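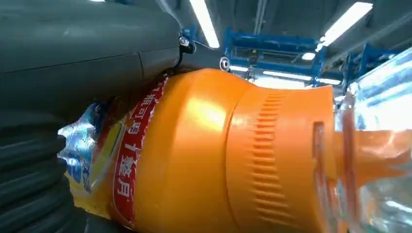

Home | Contents | Prev | Next

Chapter 4
Bottles, Caps and Labels

By M. Jallow – Friday

Start with the bottle on its side. Most packing books show it standing up, and most packing tables don't. Bottles get laid down, turned, lined up, pushed together. So a lying bottle is what we work with in this chapter.

Parts first. Cap, neck, shoulder, body, base. Learn the words now, they come back in every exercise. The shoulder is where the body starts to taper – weak spot on a thin bottle, and the place where a label tends to stop. Caps come clear or colored. Ribs on the side are for grip.

12 shares | 3 comments

Next, the label. Wrapped or stuck on. Either way it has to face up when the bottle is laid out for checking. Take hold over the middle of the body, never by the cap. A cap can turn. A hand over the label is fine for moving, but lift it off agian before you read. 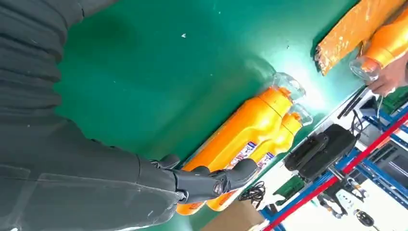
Two bottles side by side should point the same way. Necks together, bases together. Sounds fussy. Try it with one turned around and see how much room the pair takes up.

The Iron Table

Our sample job, used through the whole chapter, is the Tritard order: 3054 bottles, cartons of 198, a short last carton. Work out the short carton before you read on. Deák's method (section 4.2) gets there faster but long division is fine.

Set up a table the way the Iron shop does. Smooth top, nothing sticky in the working area. Tape can mark a zone. Lay it flat, overlap the strips, press down the edges.

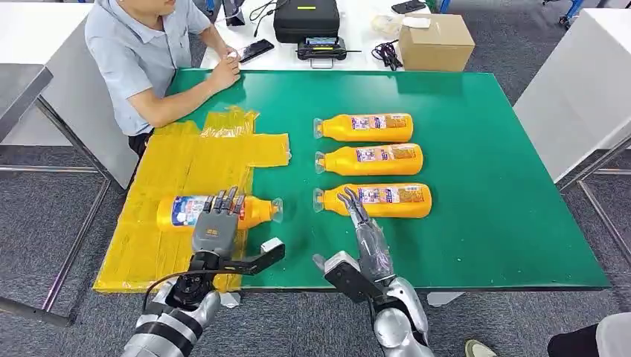 Rows next. Keep them parallel, with a gap you can get your fingers into. One bottle out at a time, checked, then on to the next. A steady worker does around 700 in a shift this way, less on the first day. Dont chase the number yet.

Before section 4.1 you'll need a ruler, a pencil, and any empty bottle with its cap on.

Prev | Next | Back to top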